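About Kustton

Can a machine clear a kitchen table yet?

We get asked this more than anything else, usually by people who have just finished clearing one themselves. The short answer is sort of, on a good day, if you're patient. The long answer is what we do all week, and we love it.

Kustton is a small company that tests and trains robots for ordinary chores. We don't build arms and we don't sell a house robot. Makers and software teams come to us when they want to know whether their machine can put away groceries, wipe a counter, sort a bin of mixed parts or restock a shelf, and we find out. Then we tell them, in plain words, with the recordings to back it up.

How we got going

Itsuki Sakamoto started Kustton after years of working on packing lines. The machines there were fast and very good at one thing. Move the carton a few inches and the whole line stopped until a person walked over and moved it back. Itsuki kept thinking about that person, and about how much of everyday work is really just coping with stuff that isn't quite where it was yesterday.

The first test was a dish rack, two mugs and a rented arm in a back office. It took a full afternoon to get one mug onto a hook, and everybody in the room cheered (there were three of us, but still!). We have a proper workshop now, with two kitchens, a laundry corner and a long bench set up like a small factory's packing station.

What we work on

Most of our work falls under two projects.

Alik is our household program. It covers 119 chores, written down the way you would explain them to a guest: put the cold things in the fridge, water the plant on the windowsill, clear the table but leave the newspaper. Each chore gets run many times over with things moved around, swapped out or partly hidden behind each other. A robot that can only clear the table when the table looks the same every time hasn't learned to clear a table.

Livier is the shop-floor side. There we look at kitting, packing, tidying a workbench at the end of a shift, and getting mixed returns into the right bins. Shop floors are easier than homes in some ways (good light, fewer pets) and a lot less forgiving in others. If a robot at home takes four minutes to put away a bowl, you go and read a book. On a packing bench, four minutes is forever.

So, can they do it?

Picking up one solid thing from a clear surface: yes, nearly always. That would have been a bold claim not so long ago, and we still get a kick out of seeing it done smoothly.

Sorting things into bins: mostly yes, as long as the items hold their shape. Boxes, cans and blocks go very well. Bags of anything are trouble. A half-full bag of rice changes shape every time you touch it, and the robot has to think again.

Folding laundry: getting there. Towels are fine. Shirts are slow. Fitted sheets we keep in a drawer for visitors who are feeling too confident.

Washing up by hand: not yet. Loading a dishwasher is closer, and one of the machines we tested in March loaded a full lower rack without help, which made for a very happy Friday. It put every plate in facing the wrong way, but they were all in there.

Clearing a crowded table: this one is our favorite, and it's where most of our time goes. The lifting is rarely what trips a machine up. The trouble starts when things touch, lean, shine or cover each other up, and when the instruction depends on knowing what a thing is for. A milk carton goes in the fridge. A plant stays put. What about a trophy? People know without being told that you don't throw one in the recycling, and a robot has to learn it from somewhere.

Practice before the real thing

A lot of our tables don't exist outside a computer. We build them in simulation first, with everyday objects scattered over a plain tabletop, and let the software try them again and again before any real arm gets near a real cup. It's cheap, it's quick, and nothing breaks. We have a library of 2,000 virtual objects now, and we add to it whenever something in the workshop surprises us.

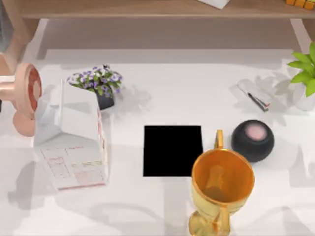 Light and shadow get plenty of attention too. Early on we made our virtual rooms evenly lit and very neat, and the software did beautifully in them, then went to pieces next to a real window in the afternoon. It would treat a dark patch on the counter as an object and try to grab it. Now we change the light from one layout to the next, and the jump from practice to workshop is a good deal smaller than it was.

It's still a jump, though. Simulated things don't get sticky, and they don't roll under the fridge. So every chore that goes well on the computer is repeated in the workshop with real objects, and only those results go into our reports.

Who we are

We're a mixed bunch: engineers, a former line cook, two people who used to run a hotel laundry, and a cabinetmaker who builds our test kitchens and rebuilds them when we get too used to where the drawers are. People who have done a chore for a living notice things the rest of us miss. Our laundry team spotted that a robot was losing time by smoothing every towel twice, and fixed it with one sentence.

We also work with Kaneko, a parts supplier down the road who lets us run Livier trials on a real packing bench after the day shift. Their staff have strong opinions about where the tape should go, and those opinions have made our tests better.

Come and see

We open the workshop to visitors on the first Thursday of each month. You can watch whatever is running that day, good or bad, and have a go at steering an arm yourself. (It's harder than it looks. Try stacking bowls.) Schools are welcome, and so are skeptics. If there's a chore you think we ought to add to Alik, write it on the board by the door. The last one we took from there was matching lids to food containers, and it's keeping all of us busy.

Page last updated June 22, 2023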